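Setting up a sorting arm on the lost property desk (and what changes for your staff)

Posted January 23, 2023

Quick one, as a few sites have asked how we did ours at Plalcombe. Front desk, lost property, one arm, one basket. Trultex supplied the arm, the item log is Ulent. If you have something else the menus will differ but the order of jobs is the same.

Before you start

You need: a clear worktop, a shallow basket, the arm bolted down and signed off by whoever does your safety checks. A marker pen. Two staff on shift for the first day, not one. We tried one. Don't.

Tell people first. Proper chat, before the box is opened. Ours heard about it from the delivery driver and that cost us a month of bad feeling. What they wanted to know was hours, and who gets the blame when something goes missing. Have an answer to both.

Step 1. Pick the basket

Plastic, rounded corners, holes in the bottom. Solid tubs hide small stuff in the corners and the desk staff end up tipping them out, so no time saved at all. Holes mean you can see at a glance from above. Keep it low enough that the fingers can get to the rim.

Don't let things pile up against it either. Wallets go under the rim very easily and then the arm knocks them about.

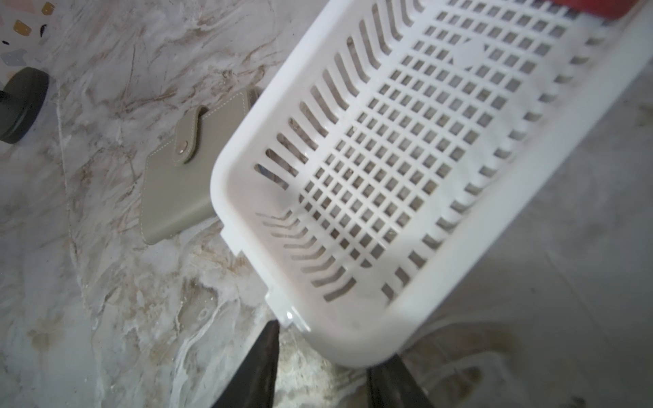
Fingers at the end of the basket, wallet partly under the rim.

Teach the basket position from the end wall. Go in slow, 40 on the speed setting, no higher till you trust it. Save the position, back off, go in again. If it lands in the same spot each time, move on. If not, check the bolts before you start fiddling with the software. It's nearly always the bolts.

Step 2. Sort out the worktop

Ours is a marble pattern, which looks nice and is a pain. Veins, smudges, shine. The camera has to tell a brown mark from a brown purse. If you've a choice go plain. If you haven't, turn off any lamp right over the desk and redo the background picture in Ulent (Settings, then Worktop, then Retake). Do it again whenever the cleaners change what they use. Sounds daft, makes a difference.

Bits and bobs: sweep them off at the start of each shift. Bottle tops, flakes of paint, buttons. The arm will have a go at anything you leave there and each go gets logged as a item, so you end up with a list full of rubbish and somebody has to clear it by hand.

Step 3. Teach the awkward shapes

Flat cards are hard. Tubes and cones are easier but they roll, so stand them up if they'll stand. Do your practice runs with real kinds of things people lose, not the foam blocks out of the kit.

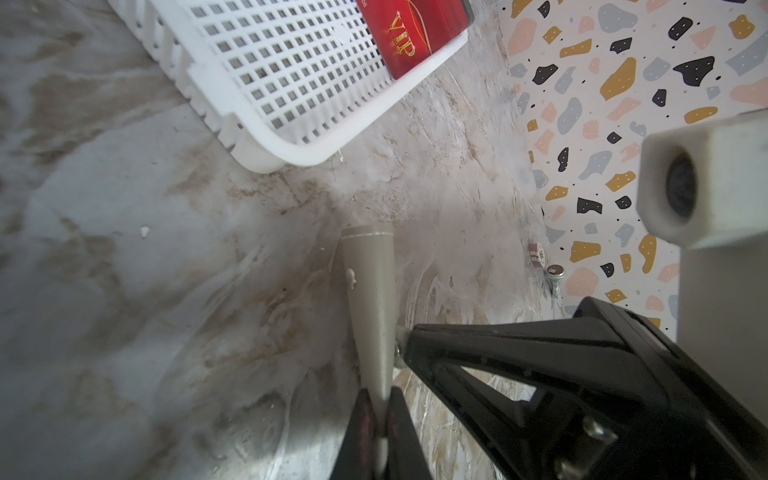

Give it 90 practice picks before you let it near anything a visitor is waiting for. I know. It's dull. We shared it out, half an hour each, and it ended up being the best training the team had. People who'd been dead against it got quite bossy about how it ought to hold things. Let them. They know what a full lost property shelf looks like and the installer doesn't.

Write down every drop. Time, item, what it was doing. Paper is fine.

Step 4. Decide what it must not open

This is the bit where jobs change, so do it with the staff in the room.

Our rule now: arm moves things, people go through things. Checking a wallet or card holder for a name is a person's job. It was tempting to have the arm do it with the camera, and Woo (the add-on that reads text) will have a stab at it, but visitors don't like the idea and neither did we. So in Woo, switch off Auto Read for anything tagged personal. Then go back and check it's stayed off, ours came back on after an udpate.

Anything that's already open when it comes in gets set aside. Card showing, sleeves fanned out, whatever. Press pause and have someone close it up and bag it before the arm carries on.

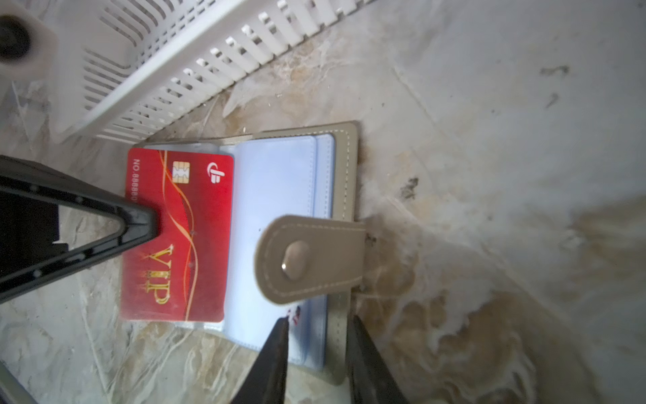 Step 5. The new shift pattern

The log hit 152 items in January, and the desk staff spent far less of the day on their feet at that worktop. Good. But the time doesn't vanish, it goes on phone calls and posting things back, and some of ours hate the phone. Ask who wants which. Swap at lunch.

Keep one person named as holding the stop button each shift. Name on the whiteboard. If they go for a break the arm goes off, no exceptions.

Step 6. Review after 2 weeks

Look at the drops sheet and ask the team what's annoying them. Ours was the beep. You can turn the beep down under Sound in the Trultex menu, took us ages to find.

Will add a page on the shelf labels when I get a minute.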